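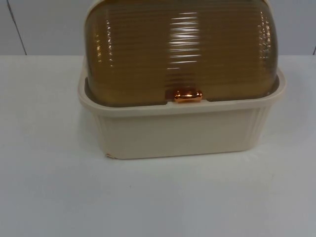
厨房台面收纳整理记:关于带盖沥水收纳盒的选择、使用与养护

本博客自开设以来,以记录家庭日常物品的购置与管理为主要内容。九月间,笔者对厨房台面进行了一次全面整理,并就碗碟与杯具的存放方式作出调整。现将有关情况整理成文,供有类似需要的读者参考。

一、整理的缘由

笔者现居Fillcombe,住所为老式公寓,厨房呈狭长形,可供使用的台面长度有限。此前,洗净的碗碟一律放置于敞开式金属沥水架上,晾干后再行收入吊柜。该做法沿用多年,存在以下问题:其一,沥水架靠近灶台,烹饪时油烟容易附着于碗碟表面,取用前往往需要再次冲洗;其二,夏季飞虫较多,敞开存放不够卫生;其三,吊柜位置偏高,家中长辈取放碗碟不便,久而久之,沥水架实际上承担了碗柜的职能,常年处于堆满状态。

基于上述情况,笔者决定撤除原有沥水架,改用带盖的台面收纳盒,存放每日必用的餐具,其余碗碟则仍归入吊柜。

二、选购时的考虑

选购之前,笔者对台面进行了测量。水槽右侧至墙面之间可利用的宽度为420毫米,超出此宽度的收纳盒将妨碍水龙头的转动,故予以排除。此外,吊柜底部与台面之间须留有开盖的余地,过高的款式同样不予考虑。

在外形方面,笔者比较过两类产品。一类为直壁方盒,盖板平整,上方可以叠放物品,空间利用率较高;另一类为拱形盖,外观近似面包箱,盖顶呈弧形,不能叠放,但内部高度较为充裕,立放盘子时不易顶盖。考虑到家中所用盘子以大号居多,笔者最终倾向于后者。盖顶无法叠放物品,起初被视为缺点,使用一段时间后,笔者改变了看法。以往凡有平面之处,必有账单、钥匙、药盒等杂物堆积,弧形盖顶在客观上杜绝了此种情形。

在颜色方面,本文所记的收纳盒,底盒为奶油色,盖子为半透明的琥珀棕色,表面布满细密的横向棱纹。此种配色在上一辈人的厨房中颇为常见,近年来的新品多采用纯白或灰色,琥珀棕色已不多见。笔者幼时,家中亦有一件颜色相近的盖盒,用于存放馒头和花卷。选择此类配色,固然有怀旧的成分,然而亦有实际的考虑:半透明的盖子可以大致看出盒内是否存有物品,又不至于将内部陈设一览无余,即使碗碟摆放得不甚整齐,台面整体观感仍可保持清爽。

购置途径方面,笔者先后查看了Prurano家居商店的陈列品与Contreras街的旧货铺。前者款式较新,尺寸齐全;后者价格低廉,但需自行检查有无裂纹与缺口。对于购买二手塑料制品的读者,笔者建议重点查看盖子与底盒相接之处。拱形盖的受力集中于下缘,如有裂纹,开合日久必然扩大。底盒边角处的轻微磨痕属于正常使用痕迹,不影响使用,不必过分计较。

三、结构特点与摆放要求

底盒上口为一圈向外展开的宽边,盖子落于宽边之内。宽边便于双手托持,搬动时应握住宽边,不宜提拉盖子。盒身由上至下略向内收,底部所占台面小于上口,在摆放时应以上口宽度为准预留位置,避免宽边与墙面或水龙头相碰。

盒身正面中部较为平整,靠近两端处有细密的竖向纹路。盖子的横向棱纹与盒身的竖向纹路相互映衬,外观尚称雅致,但在清洁方面提出了较高要求,详见下文。

关于摆放位置,笔者有以下几点意见:

收纳盒应远离灶台。塑料制品不耐高温,且油烟一旦进入棱纹之间,清理颇为费时。

收纳盒不宜置于窗下。长期日晒容易导致塑料变色发脆,奶油色部分尤其容易泛黄。

收纳盒周围应适当留空。笔者将其单独放置于白色台面上,四周不再摆放其他物品,擦拭台面时只需移动一件物品即可,较以往省时。

四、盒内物品的安排

整理之初,笔者曾试图将全部常用餐具悉数放入,结果盖子难以合拢。经过数次调整,现行安排如下:饭碗倒扣放置于左侧,盘子立放于中间,杯子放置于右侧,筷子与汤匙另置于筷筒中,不入盒内。汤锅、砂锅及沙拉盆等大件一律归入下方橱柜。

存放餐具之前,应先行沥干水分。带盖收纳盒通风条件不及敞开式沥水架,若将带水的碗碟直接放入并合上盖子,盒内湿气不易散去,时间一长容易产生异味。笔者目前的做法是,晚餐后将洗净的碗碟倒扣于棉布之上,至临睡前用干布擦拭一遍,再行入盒。遇阴雨天气,则将盖子取下,次日早晨再盖。

如将此类盖盒用于存放面包或糕点,则要求有所不同。面包应先以纸袋包裹,避免直接接触盒底,碎屑应每日清理。餐具与食品不宜混放于同一盒中。笔者曾短暂尝试过在盒内一侧放置吐司,次日即发现碗中落有碎屑,遂不再采用此法。

五、清洁与养护

日常清洁以温水与中性洗涤剂为宜。盖子表面棱纹密集,普通海绵只能擦到凸起部分,凹处容易积灰。笔者使用软毛刷,顺棱纹方向横向刷洗,再以清水冲净。刷洗时不宜用力按压拱顶。盒身两端的竖向纹路亦按同样方法处理,刷洗方向改为上下。

盖子下缘与底盒内壁之间的接缝处最易藏污。每周应将盖子完全取下,用湿布裹住手指,沿宽边内侧擦拭一周。此处如有水垢,可用100毫升白醋兑入等量温水,以布蘸湿敷于水垢处,片刻后擦除,并用清水洗净。

以下做法应当避免:使用钢丝球或粗糙百洁布;使用含氯漂白剂长时间浸泡;以沸水直接冲淋;放入洗碗机高温烘干。半透明塑料表面一旦出现细密划痕,光泽即难以恢复。笔者早年曾以粗糙百洁布擦洗一只同类盖子,擦洗之后通体发乌,至今引以为戒。

洗净之后,底盒与盖子应分开晾干,盖子以内面朝下、一侧稍稍垫起为宜。待水分完全消失后再行合盖。

六、费用与后续安排

此次厨房整理的各项支出,包括吊柜隔板、软毛刷、棉布及收纳用品等,合计1100元,其中隔板一项占去大半。原有金属沥水架保存尚好,已转交邻居使用。

整理之后,台面可用于备菜的面积明显增加,揉面时不必再临时搬移碗碟。尚待解决的问题有2项:一是筷筒底部积水,拟更换为底部带孔的款式;二是吊柜最上层仍存放着若干从Eltavach搬家时带来的成套瓷器,常年不用,取舍未定。有关瓷器的清点与包装,待整理完毕后另文记述。

读者如对拱形盖收纳盒的清洁方法另有经验,欢迎在文后留言。关于棱纹凹处陈年油渍的去除,笔者试用小苏打糊的效果并不稳定,尤其希望得到指教。

分类:居家整理
标签:厨房台面、餐具收纳、塑料制品养护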